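## 4.2 The Mug Population and Where It Settles

We had expected the cupboards to matter. Our coding sheet, drafted by Kodikara in April, devoted most of its rows to shelves, hooks and racks, with a single line at the bottom for "other surfaces." By the end of the second home visit that line had been extended onto the back of the page, and Barua had begun writing on the back of a different form altogether.

Cups live on the counter. Participants in the Mirncombe homes described their counters as a place where cups "wait," although few could say for what. One respondent, asked when a particular mug had last been inside a cupboard, replied that she would have to ask her husband, who in turn referred us to her. We coded this as "unknown."

Two habits deserve separate treatment. The first is inversion. Households that turn their cups upside down tend to defend the practice on grounds of dust, even when the same household leaves its bowls facing the ceiling. Only one participant mentioned drainage. We found no home in which inversion was applied to every vessel on display, and we stopped asking why after Marikar was told, with some heat, that the other cups were "different."

The second is the mixed set. Matching crockery was bought in sets of 6 by most of our participants and survives as a set in very few of their kitchens. What replaces it is an assortment of gifts, replacements and vessels of uncertain parentage. Roy (Section 3) proposed the term "residual set" for these groups. The first author preferred "what's left," and the matter was settled by seniority.

Corner counters attract such groups more strongly than straight runs do. The rear stretch is out of the way of chopping but still within reach of a sleepy adult, and it collects decorative objects for much the same reason. Figure 3 gives a case in which both habits are present: a yellow mug stands on its rim, a small blue-and-white cup is also inverted, and their neighbors do not match them or one another. A painted vase holds the window end of the row.

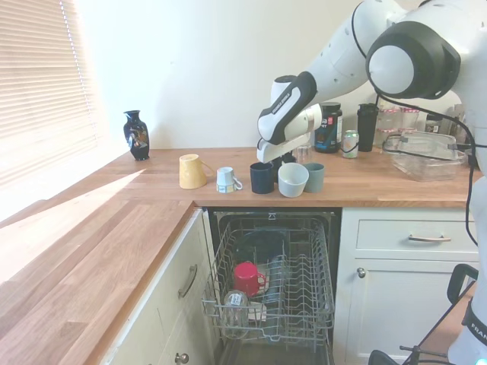 **Figure 3.** Residual set on the rear run of an L-shaped butcher-block counter, with partial inversion.

The vase raises a point our coding sheet handles badly. Under the rules in Section 3 a vase is decoration and a cup is equipment, yet several participants admitted to owning cups they would never drink from, and one kept teaspoons in her vase. Mac Mathúna argued for a third category. After a long afternoon we added one, called it "standing items," and found that nearly everything qualified.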